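Storage in the Small Kitchen: Lessons from the Gondgate Renovation
Speaker notes, housing managers' session
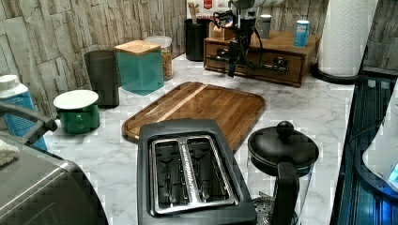 GONDGATE, 10/05/2019

Opening

Welcome the audience and thank the hosts at Flirkska Housing Association. State the subject plainly: how tenants store food, tools and cookware in kitchens that were designed for a different period, and what the association learned when it renovated 129 of them.

Mention that the full report was prepared under Krešimir Jurić and is available on request. Questions are welcome after the second section.

Section 1. The starting point

The Gondgate buildings contain 790 apartments. Most kitchens were fitted with one run of base cabinets and a short row of wall cabinets above. The plans assumed that a pantry in the hallway would hold dry goods. In many apartments that pantry was later given over to a washing machine, and the food moved to the kitchen.

Counters then became storage. Small drawer units, canisters and utensil holders take up the back of the counter, where they are easy to reach. The association regards this as a sensible use of the space and did not set out to prevent it.

Pause. Ask how many in the room manage buildings from the same period.

Section 2. What was changed

The contractor, Stojanović, worked through the apartments in 6 phases. Residents stayed in their homes throughout. Each household met with the design office before work began and was asked to show where everyday items were kept.

The main changes were as follows.

Counters were made deeper wherever the room allowed, so that items could stand against the wall and still leave a working surface in front.

Wall cabinets were raised slightly. Residents had complained that tall jars and bottles could not be stood upright beneath them.

Outlets were moved away from the corners. This was the request heard most often, and it was left out of the first drawings. Say so openly. The drawings were corrected before the second phase.

Base cabinets with doors were replaced by drawers. Older residents in particular reported difficulty in kneeling to reach the back of a low shelf.

Take questions here. If asked about cost per apartment, refer to the appendix of the report and do not quote from memory.

Section 3. Results and open matters

Residents were interviewed in June, after the last phase closed. The drawers were well received. Opinion on the raised cabinets was divided, and shorter residents asked for the old height. Later projects will offer a choice of 3 heights.

Wall finishes remain an open matter. Textured tile is popular with residents, but maintenance staff find it slow to clean behind the stove. Astonus has been asked to supply samples of a smoother tile for trial in the laundry rooms first — a decision is expected before the next budget.

Closing

Repeat the contact details for the design office. Remind managers that floor plans for the remaining apartments must be requested in writing. Copies of the resident interview form are on the table by the door.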